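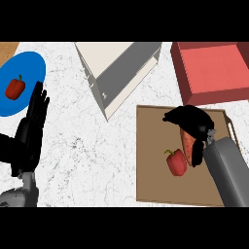 Grorness, 가정용 양손 로봇 시뮬레이션 평가 지침 'Rilus' 공개
"성공률 숫자 하나만 덜렁 적는 일은 이제 그만하려고요"

안녕하세요, Grorness에서 평가 기준을 맡고 있는 담당자입니다. 보도자료는 원래 회사 이름을 주어로 놓고 딱딱하게 써야 한다고 배웠는데요, 이번 건은 제가 처음부터 붙들고 있던 일이라 제 말투로 쓰겠다고 졸랐습니다. 홍보팀에서 허락해 줬어요(제목만은 양보했습니다).

저희가 8월에 새 지침을 내놓습니다. 이름은 Rilus이고, 부엌에서 식재료를 다루는 양손 로봇을 시뮬레이션으로 평가할 때 무엇을 고정하고, 무엇을 바꾸고, 결과를 어떻게 적을지 정한 문서예요. 항목은 모두 18개입니다. 길게 쓰려면 얼마든지 길어질 수 있는 문서라서 줄이는 데 시간이 더 걸렸어요. 초안에는 조명 색온도만 다루는 절이 따로 있었는데, 다들 읽다가 지쳐서 다른 항목에 합쳤습니다.

왜 이런 걸 만들었냐고 물으시는 분이 많아요. 저희 팀이 쓰는 시뮬레이터가 Kolev인데, 같은 Kolev에서 같은 과제를 돌려도 팀마다 숫자가 다르게 나왔거든요. 과제는 단순합니다. 조리대 위에 있는 당근을 집어서 옮기기. 어느 팀은 당근이 도마에서 떨어지기만 하면 성공으로 쳤고, 어느 팀은 목표 위치에 내려놓고 손을 뗀 다음까지 봤어요. 둘 다 보고서에는 '집기 성공'이라고 적혀 있었고요. 회의실에서 두 표를 나란히 띄워 놓고 한참을 얘기하다가, 비교가 안 되는 걸 비교하고 있었다는 걸 알았을 때의 그 허탈함이란!

그래서 Rilus의 첫 항목은 성공의 정의입니다. 과제마다 '언제부터 성공인가'를 문장으로 먼저 써 두고, 시험을 시작한 뒤에는 고치지 못하게 했어요. 고쳐야 할 이유가 생기면 판 번호를 올리고 처음부터 다시 돌립니다. 귀찮지요. 저도 귀찮습니다. 그런데 중간에 기준을 슬쩍 옮긴 표는 나중에 아무도 믿어 주지 않더라고요. 만든 사람도요.

두 번째로 이야기가 길었던 건 배치입니다. 채소가 늘 같은 자리에 같은 각도로 놓여 있으면 로봇은 채소가 아니라 자리를 외워 버려요. Rilus에서는 물체의 위치와 방향을 시도마다 새로 뽑고, 뽑는 데 쓴 난수 시드를 결과표와 같이 보관하게 합니다. 파프리카 꼭지가 어느 쪽을 향하는지 같은 것도 포함이에요. 사소해 보이는데, 꼭지 방향에 따라 손가락이 들어갈 자리가 달라지니까 은근히 결과를 흔듭니다. 당근도 마찬가지예요. 길쭉한 물체는 비스듬히 놓였을 때와 똑바로 놓였을 때를 따로 집계하라고 적어 두었습니다.

주변 물체도 빼놓지 않았어요. 깨끗한 조리대 위에 목표물 하나만 올려놓고 얻은 점수는 보기에는 좋은데 집에서는 별 쓸모가 없습니다. 접시도 있고 도마도 있고 상자도 있는 게 보통 부엌이잖아요. 지침에서는 목표물이 아닌 물건을 그대로 두고 시험하도록 하고, 로봇이 그 물건을 건드렸는지, 밀었는지, 넘어뜨렸는지를 따로 기록하게 합니다. 당근은 잘 옮겼는데 옆에 있던 접시를 조리대 밖으로 보냈다면 그건 성공이 아니에요. 저희 기준으로는 '조건부 완료'라고 쓰고, 성공률에 넣지 않습니다.

양손 로봇이라서 생기는 항목도 있습니다. 한 손이 일하는 동안 다른 손은 어디에 있어야 하는가, 이 질문 하나로 한나절을 썼어요. 쉬는 손도 로봇의 일부이고 부피가 있고 뭔가에 부딪힐 수 있습니다. 그런데 예전 저희 기록에는 일하는 손 이야기만 있고 반대쪽 손은 아예 빠져 있었어요. Rilus에서는 2개의 손 모두에 대해 접촉 기록을 남깁니다. 접시 옆에 대기하고 있는 손이라면 접시와의 간격도 남기고요. 손이 물건에 닿을 계획이 없었는데 닿았다면 힘이 작았더라도 적습니다. '작았으니까 괜찮다'는 판단은 기록한 다음에 하자는 뜻이에요.

횟수도 정했습니다. 과제 하나에 1000번. 이 숫자를 두고도 말이 많았어요. 시뮬레이션이니까 더 돌릴 수 있지 않느냐는 쪽과, 작은 팀은 장비가 모자라서 그만큼도 부담스럽다는 쪽이 있었는데, 결국 이 선에서 맞췄습니다. 대신 1000번을 한꺼번에 돌리지 않고 3개의 묶음으로 나눠서 시드 목록을 각각 따로 쓰게 했어요. 묶음끼리 결과가 크게 다르면 그 차이부터 보고하고, 평균은 그 뒤에 적습니다. 잘 나온 묶음만 골라서 발표하는 건 지침 위반이고요. (이 문장, 제가 제일 좋아하는 문장입니다.)

실패 기록에 대해서도 한마디 할게요. 지금까지는 실패하면 그냥 '실패'라고만 남기는 일이 흔했습니다. 저희도 그랬어요. Rilus에서는 실패를 다음과 같이 나눠서 적습니다.

접근 실패: 손이 물체에 닿기 전에 동작이 멈춘 경우
파지 실패: 닿았지만 잡지 못했거나, 잡은 뒤 놓친 경우
간섭 실패: 다른 물건이나 반대쪽 손, 조리대와 부딪친 경우
판정 불가: 시뮬레이터 오류로 결과를 믿을 수 없는 경우

판정 불가가 왜 실패에 들어가 있냐는 항의를 내부에서 꽤 받았습니다. 물체가 도마를 뚫고 내려가거나 손가락 사이에서 파르르 떨다가 튕겨 나가는 건 로봇 잘못이 아니라는 거죠. 맞는 말이에요. 그래도 전체 횟수에서 조용히 빼 버리면 성공률이 올라가 버립니다. 그래서 분모에는 남겨 두고, 줄은 따로 긋기로 했어요. 판정 불가가 많이 나온 과제는 시뮬레이션 설정을 먼저 손보고 다시 돌리면 됩니다.

그리고 이건 꼭 말씀드리고 싶은데요, Rilus는 안전 인증이 아닙니다. Rilus에 맞춰 시험했다고 해서 그 로봇을 실제 부엌에 들여놔도 된다는 뜻이 되지 않아요. 시뮬레이션 속 당근은 물기도 없고 흙도 안 묻어 있고, 상자 모서리가 눌려 있지도 않지요. 사람도 없습니다. 실제 장비를 켜기 전에 따라야 할 법과 안전 규격은 그것대로 따로 지켜야 하고, 지침 맨 앞장에 그 얘기를 굵게 박아 두었습니다. 결과를 외부에 보여 줄 때는 시뮬레이션 결과라는 표시를 그림과 영상, 표 모두에 넣어 주세요. 요즘 렌더링이 워낙 좋아서, 대리석 무늬까지 그럴듯한 조리대를 보고 실물인 줄 아시는 분이 계시거든요.

렌더링 얘기가 나온 김에 시점 항목도 소개할게요. 카메라 위치가 바뀌면 가려지는 물체도 바뀝니다. 위에서 내려다볼 때 로봇 팔이 도마를 가로지르면 그 아래는 안 보이게 되고, 화면 가장자리에 걸린 물건은 일부만 보여요. 예전에는 이런 장면을 '보기 안 좋다'면서 시험 세트에서 빼기도 했습니다. 새 지침에서는 빼지 않습니다. 가려짐이 있는 배치와 없는 배치를 표시만 해 두고 같이 돌려요. 로봇이 자기 팔에 가려서 못 본 거라면 그것도 로봇의 성적이니까요.

실제로 써 보니 어땠는지도 말씀드려야겠지요. 공개 전에 저희의 양손 조작 프로젝트인 Zanero에 먼저 적용해 봤습니다. 솔직히 성적표가 예뻐지지는 않았어요. 성공으로 세던 것 중에 조건부 완료로 내려간 게 있었고, 쉬는 손 쪽에서 예상 못 한 접촉 기록도 나왔습니다. 개발팀 표정이 썩 밝지는 않았는데, 며칠 지나니까 먼저 와서 간섭 실패 목록을 더 자세히 뽑아 달라고 하더라고요. 어디를 고쳐야 하는지가 이름표를 달고 나오니까 일하기가 편하다고요. 저한테는 그게 제일 반가운 말이었습니다.

바뀐 점이 하나 더 있어요. 회의가 짧아졌습니다! 전에는 숫자를 놓고 '이게 무슨 뜻이냐'부터 시작했는데, 이제는 바로 '어느 묶음에서 그랬냐'로 들어갑니다.

적용을 생각하시는 분들을 위해 시작하는 순서도 적어 둘게요. 먼저 지금 쓰고 계신 과제 하나를 골라서 성공의 정의를 한 문장으로 써 보세요. 팀원 둘에게 따로따로 쓰게 한 다음 맞춰 보시는 걸 권합니다. 두 문장이 다르면 거기서부터 얘기하시면 돼요. 그다음에 시드를 저장하고 있는지 확인하고, 저장하지 않고 있다면 예전 결과는 새 결과와 한 표에 넣지 마세요. 나머지 항목은 기록 양식을 받아서 칸을 채우는 식으로 따라오시면 됩니다. 꼭 Kolev를 쓰실 필요는 없어요. 양식에는 시뮬레이터 이름과 판 번호를 적는 칸이 있고, 물리 계산 간격과 마찰 설정을 적는 칸도 있습니다. 이 두 칸은 비워 두시면 안 됩니다.

지침 본문과 기록 양식, 그리고 Zanero에서 작성한 기록 견본은 Grorness 홈페이지 자료실에서 무료로 받으실 수 있습니다. 고쳐 쓰셔도 되고, 고치셨다면 어느 항목을 바꿨는지만 앞에 적어 주세요. 기준을 바꾼 사실이 보이지 않으면 저희가 처음에 겪었던 그 회의실로 다시 돌아가게 되니까요.

아직 못 넣은 것도 있습니다. 물렁한 채소나 물에 젖은 표면, 두 손이 한 물체를 같이 잡는 과제는 이번 판에 없어요. 특히 두 손이 같이 잡는 쪽은 성공의 정의를 쓰다가 세 번이나 엎었습니다. 한쪽 손이 먼저 놓았을 때를 뭐라고 불러야 할지 아직 의견이 갈려요. 좋은 생각이 있으시면 꼭 보내 주세요. 틀린 데가 있으면 그것도요. 의견은 자료실에 있는 접수 양식으로 받고, 반영한 것과 반영하지 않은 것을 다음 판 부록에 같이 싣겠습니다.

취재나 시연 요청은 Grorness 홍보팀으로 연락 주시면 됩니다. 항목별로 꼬치꼬치 물어보고 싶으신 분은 평가 기준 담당자를 찾아 달라고 하세요. 제가 받습니다.

Grorness 소개
Grorness는 가정용 양손 로봇의 조작 기술과 평가 방법을 개발하는 회사입니다. 양손 조작 프로젝트 Zanero를 진행하고 있으며, 시뮬레이션 평가 지침 Rilus를 작성하고 관리합니다.

문의: Grorness 홍보팀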